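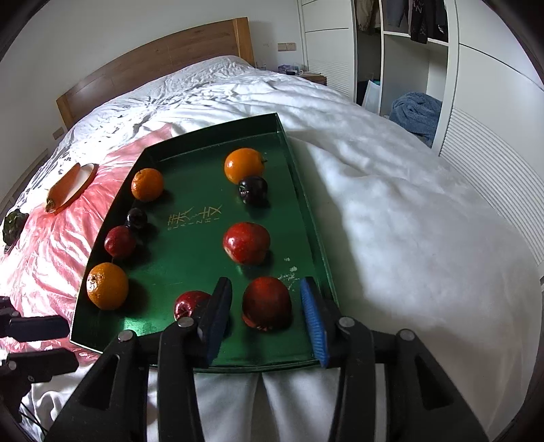 Review: Wundik Hand-Held Gripper Kit and the Bustine Training Method

Equipment Reviews, Gomum Laboratory for Home Automation
29/06/2020

The Wundik kit is sold to research groups that wish to teach a robot arm by recording people at work. An operator holds the gripper by hand, carries out a household task, and a camera on the tool records each motion. The recordings are then used to train a control policy, in our case with the Bustine method. Our laboratory tested the kit and the method together during May in furnished rooms of the Mudaliar residence building.

The review covers one family of tasks: picking fruit from a shallow tray and placing it elsewhere. Trays were set on ordinary household surfaces, including beds. A duvet gives way under a tray, and the tray may tilt when a finger presses on its edge. Bench tests do not capture this, and we consider it a fair demand on any method intended for the home.

Equipment

The gripper is a two-finger design in black plastic, with angled linkage arms turning on metal pivot bolts. The ridged blue pad is the best part of the tool. It held apples, oranges and plums without marking the skin, and it was easy to wipe clean between sessions. The linkage stayed firm through the whole test period, although one bolt had to be tightened in the second week.

Operators found the tool comfortable for short sessions. Wrist fatigue became noticeable after longer ones, and we advise regular breaks. The printed manual is clear on assembly and weak on calibration. Two of our operators had to repeat the calibration procedure before their recordings could be used.

Recording and training

The laboratory collected 666 recordings from 16 operators. After review, 406 were kept for training. Most of the rejected recordings were lost to poor tracking when the operator turned too quickly. The software reports this fault only after a session has ended, and a warning during recording would have saved considerable time.

The Bustine method learns from the camera view and the finger opening alone. No labels are required. Training was completed on a single workstation in 4 days, and the settings supplied by the authors were left unchanged.

Results

The trained policy was strongest on single, well-spaced fruit. Large apples presented little difficulty, even on a dark green tray where dark red skin offers limited contrast. Plums were less reliable. They are small and dark, and the policy often closed the fingers too early. Fruit resting against a raised tray edge was the most common cause of failure, as the fingers had no room to pass on the outer side.

Changes of room had less effect than expected. Moving the tray from a table to a bed lowered performance at first, and adding bed recordings to the training set restored most of the loss.

Recommendation

The kit is recommended for groups that need varied recordings from real homes and can accept a high rate of rejected material. Groups working mainly with small or dark objects should run a short trial before purchase. Spare finger pads should be ordered with the kit, as ours took several weeks to arrive separately.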